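小物件收纳 第四讲讲义：一个两层架能放多少东西

上一讲结束的时候我答应大家，这次不讲大柜子了，专门讲小东西。就是台面上那些碗啊、勺啊、一小包一小包的东西，单看哪一件都不占地方，凑到一起就很烦人！我自己家的厨房台面也是这样，所以这一讲备得特别起劲，讲义写得有点长，大家挑着看。

先交代一下作业。上次收上来的台面草图我都看完了，Rhona Pollock那张画得真细，连插座都标了（谢谢你！），Gavin MacBrayne的那张我看了半天，才明白是从水槽那边往外看的。下次请在纸角上画个小箭头，标一下人站在哪一边，我看起来就快多了。

一、先摊开，再动手

我每次整理都从摊开开始。把架子上、抽屉里的东西全部拿到台面上，挨着放，别叠。叠着的时候眼睛会骗人，你以为只有一两包，拨开一看下面还压着好几包。

摊开以后先别急着分类，先看一遍。我一般会站着看，手背在后面，因为手一伸出去就忍不住要往架子上塞。看什么呢？看哪些是一样的，看哪些是容器（能装别的东西的），看哪些根本不该在这里。碗、托盘算容器，勺子不算，可是勺子总得有个地方躺着，所以它跟托盘是一家的。

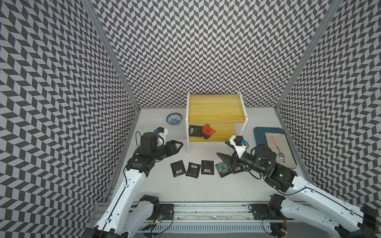
讲到小包装，我多说几句。扁的小袋子是最难收的，软，滑，立不住，放平了又会一包盖住一包。很多人的办法是找个大盒子全倒进去，我以前也这么干，结果每次都要翻到底。后来我改成同样的放一排，标签都朝一个方向，找起来真的快很多。带条码的那一面如果信息少，就翻过去，让有品名的那一面朝上。要是两面都看不出是什么，就自己写一张小标签贴上，写大一点。

Xuelian Xie课上问过，同一种包装要不要全部放在一层。我的回答是看数量。少的话放一层就好，多的话把正在用的放上层，没开的放下层。她家里茶包特别多，我建议她直接拿个窄盒子竖着排，跟翻卡片一样，这个办法我们在第二讲的抽屉部分练过，忘了的同学翻一下前面的讲义。

还有一类东西我叫它“走错门的”。电池、小零件、电路板、不知道哪个盒子上掉下来的螺丝，总会混到碗勺堆里来。见到了就单独拿一个小碟子收着，整理结束一起送回去。千万别中途跑去送！我有一次为了送一颗螺丝去了储物间，顺手又把储物间理了一半，回来天都黑了，厨房台面还摊着一桌子。

二、认识一下架子

两层的小架子我很喜欢，便宜、轻，搬来搬去不费劲。挑的时候看三个地方：板面平不平，边上有没有挡，层与层之间伸不伸得进手。

板面最好是平整的，扁袋子放上去才不会滑到缝里。浅色板还有个好处，深色包装放上去一眼就能看见，对我这种眼睛不太好的人很友好。侧框细一点比较省地方，可是细框挡不住小东西，靠边放的时候要留心，往里挪一点点。

层高这件事，请大家一定拿手去试。把手伸进下层，做一个拿碗的动作，手背碰到上层板就说明太矮了。尺子量出来够高，手伸进去不够高，这种事我碰到过好多回。

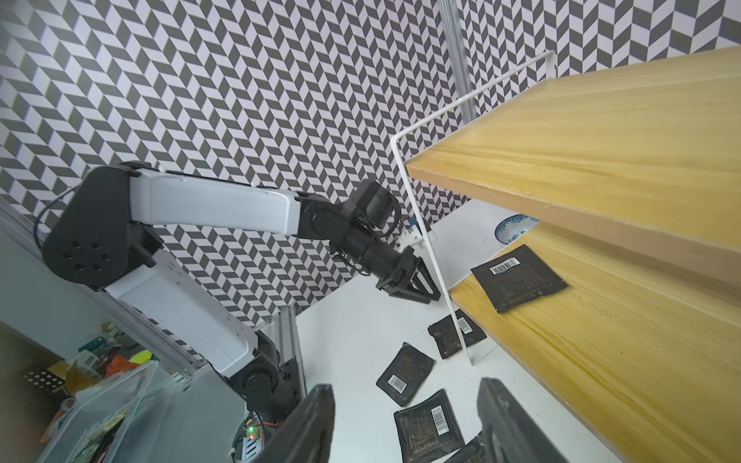
浅黄木纹板配白色细金属框的层架，后面是黑白人字纹墙面。

买架子的钱不用多花。Ailsa Sutherland在Sillach那边的旧货店淘到过一个两层的，擦一擦装上就能用。新的旧的都行，螺丝要拧紧，放稳以后用手推一推上层，晃的话先解决晃，再往上放东西。台面不平的，脚下垫一小片软木就好，我包里常备着，课间可以来找我拿。

架子放哪里？我的习惯是靠后放，正面朝自己，前面留出一块空当。空当是用来倒腾东西的，开袋子、舀一勺、把碗放下来腾个手，都在这一块。很多同学喜欢把架子推到台面最前面，觉得拿着近，结果连放一只碗的地方都没了，只好端着碗站在那儿想办法。

三、上架的顺序

我的顺序是先扁后高，先里后外。扁的小袋子先上，因为它们最挑地方，得平放；碗和罐子有自己的形状，晚一点放也不怕。

第一包放在哪里很要紧，后面的都会跟着它排。惯用右手的人我建议从左边开始，一包一包往右放，这样手不会跨过已经摆好的。惯用左手的反过来。放的时候整包托平，轻轻落下去，别推着它在板上走，一推边角就卷起来了。

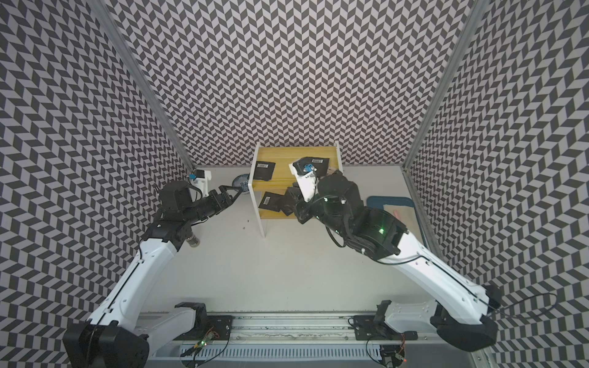 上层放满之前停一下，退后一步看看。我的标准很土：每样东西能不能单独拿出来，旁边的不动。能，就接着放；不能，就挪一样到下层。别舍不得空着的地方，那点空是给手用的。

下层放什么，各家不一样。我家下层是备用的小袋子，碗在架子旁边，勺子在托盘里垫一块布躺着。垫布是我婆婆教的，勺子放下去不响，也不会滑来滑去。布隔几天换一次，换下来的直接扔进洗衣篮，我自己就常常忘，所以把换布这件事写在冰箱上的单子里。

勺子要不要按颜色、材质分开？随便，顺手就行。我习惯把勺柄朝着自己，斜着放也没关系，拿得起来最要紧。

四、碗、罐子和透明盒

碗最好别上这种小架子，瓷的重，拿的时候又常常一只手，磕到侧框会响得人心里一跳。放在台面上靠墙的一边，离边缘远一点，旁边别塞东西。花纹好看的碗摆在外面也舒服，每天看见心情都好！

调料罐请立着放。倒在台面上的罐子会滚，滚到架子底下就要趴着找，趴着找的滋味大家都懂。圆罐子多的话，拿一个浅盒子围一围，四边有挡就老实了。

透明盒我推荐，可也要提醒一句：透明的东西放在白台面上，边很不显眼，手一扫就碰倒。我在自己家的盒子边上贴了一圈细彩色胶带，丑是丑了点，再也没碰倒过。盒子里装什么，从外面就看得见，所以里头也得收拾整齐，别指望它替你藏东西。

卡片、说明书这类纸片，竖着夹在架子和墙之间很省地方，前提是墙面干爽。靠水槽的墙就算了，纸会发软。

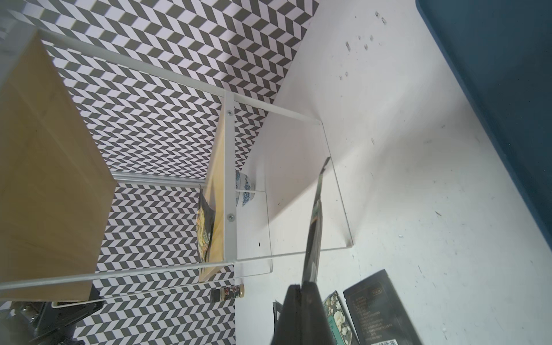 五、课堂练习和课后作业

练习两个人一组。一个人摆，另一个人闭着眼睛等，摆好以后睁眼，报一样东西的名字，看对方能不能一下子拿出来，旁边的不动。然后换过来。拿错了不要紧，说说为什么会拿错，是标签朝里了，还是两样长得太像挨在一起了。

课后作业，8月26日之前交给我：
1. 选家里一块台面，画一张摊开时的草图，记得画箭头。
2. 整理完再画一张，两张放在一起交。
3. 写几句话，说说哪一样东西最难安排，最后放到哪里去了。
4. 如果有“走错门的”，列出来，写上送回了哪里。

草图画得歪没有关系，我自己画的碗一直像帽子。家里没有两层架的，用鞋盒盖翻过来当上层也可以做，盒盖记得挑硬一点的。

下一讲讲抽屉里的分隔，请带一把尺子和一个你最想理的抽屉的尺寸，长、宽、深都量好。深度要量里面的，外面的面板不算。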